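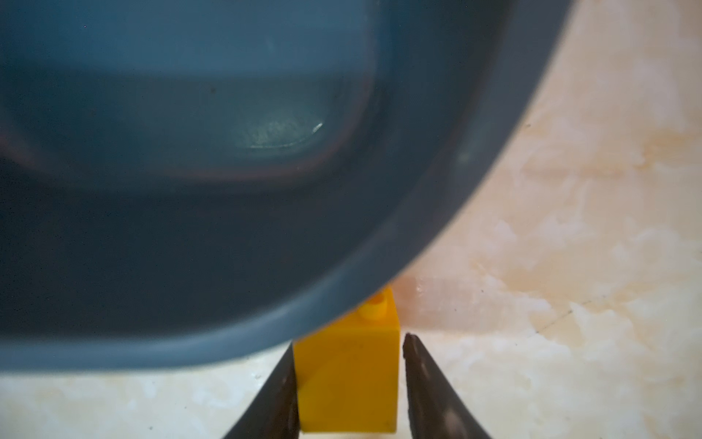
Equipment Planning FAQ: Tabletop Arm Stations

Last revised 6th July. Applies to departments ordering through the Astbridge shared equipment office. Mobile bases and full-size industrial cells are covered by a separate process.

What does a standard station include?
One arm with a two-finger gripper, one wrist camera, one fixed camera, a controller, a power supply with an emergency stop, a mounting plate and a task kit. The host computer is not included. Most departments already have a suitable machine, and the ones that do not usually want to choose their own.

What does it cost?
The current planning figure is $3,039 per station, before shipping and tax. Use that number in your request even if you have found a lower price for the arm. The figure covers the cables, clamps and spare fingers that arm-only quotes leave out.

Is the planning figure a quote?
No. It is the amount we reserve against your account when the request is approved. The actual charge is whatever the supplier invoices. Any difference goes back to you at the end of the quarter, or is billed to you if the invoice is higher.

Which arms can I order?
Two are on the approved list: the Skivgate bench arm and the Mạc light arm. Both accept the same mounting plate and the same gripper fingers. The Skivgate has the longer reach and the heavier base. The Mạc has a smaller footprint and is easier to move between rooms. Requests for other arms are possible but need a written case, and we do not hold spares for them.

Do I need the wrist camera if I already have a fixed one?
For grasping work, yes. A fixed camera loses the object when the arm or a container gets in the way. A wrist camera keeps the fingertips and the object in view together during the approach, even when the object stands close under the rim of a bowl. It has its own weakness: at short range a large container can fill most of the view. Budget for both cameras.

Can I use a webcam instead of the listed wrist camera?
You can, if it is light enough for the bracket and its focus can be locked. Autofocus tends to hunt when the arm gets close to a container. Allow for the bracket and a strain-relief clip as separate lines.

What goes in the task kit?
Plastic building blocks in saturated colors, mixing bowls, a shallow tray and a set of soft items. These are ordinary household goods bought at retail. A department may assemble its own kit and remove that line from the request. If you do, keep to objects that fit the opening of the gripper with clearance on both sides, and buy duplicates. Blocks get lost, and a replacement in a slightly different shade can upset a vision model trained on the first one.

Are plastic bowls acceptable? Ours show reflections.
Matte plastic is preferred, but even a matte bowl will throw a pale patch on its inner floor under overhead light. This does not rule it out. If the reflection matters to your work, move the light before you spend money on a different bowl.

What surface should the arm work on?
Any flat, rigid surface that will take a clamp. A patterned top, including marble pattern, is fine for data collection if the same surface will be used in testing. For calibration, order the plain gray mat (it is on the optional list). Do not clamp to glass.

How much space should I plan for?
Allow the full reach of the arm on all open sides, plus room for an operator to stand outside it with a hand on the stop. The Fandurcombe building has benches that meet this without changes. In other buildings, send a sketch with the bench dimensions and outlet positions before you submit the request.

Which parts wear out first?
Gripper fingers, then the cable at the wrist, then the gripper motor. Fingers wear at the tips, where they meet the object and sometimes the table. Plan on 4 pairs per station per year under daily use. The standard station ships with 2 pairs, so the rest should appear in your operating budget and not in the equipment request.

Dark or light fingers?
Either. Dark fingers stand out against a pale table and are the default. If your table or containers are also dark, choose the light set on the order form. The material and the price are the same.

What is the warranty?
Both approved arms carry 12 months from delivery, parts only. Fingers and cables are excluded as wear items. The period starts when the box arrives at receiving — an arm that sits in storage until a room is ready is using up its coverage. If your room will not be ready, ask us to hold the order.

Should I budget for staff time?
Yes, as a separate line. Unpacking and mounting are quick. Camera calibration, finger alignment and a first set of clean grasps take longer, and this is the part most requests leave out. Someone also has to reset the objects between runs. With a block-and-bowl task the reset is short, but it needs a person at the bench for as long as the arm is working.

Can two departments share a station?
Yes. One department must be named as the owner and is billed for repairs. The split of the purchase cost can be anything the departments agree on. Attach the agreement to the request; we will not write it for you.

Can I rent before buying?
One Mạc station is available for loan from the equipment office, with both cameras fitted. The loan is free, but damaged parts are charged at replacement cost. Use it to check reach and gripper opening against your own objects. Loan data should not be mixed with data from your own station unless the cameras are calibrated again.

When do requests close?
Requests for the coming cycle close at the end of July. A late request moves to the next cycle and keeps its place in line. Changes to quantity after approval count as a new request; a change between the two approved arms does not.

What happens to old stations?
Return them to receiving with the power supply and the stop button. Working arms go to the loan pool or are stripped for spares. Wipe the host computer yourself first — the equipment office does not handle stored data. No credit is given for returned equipment.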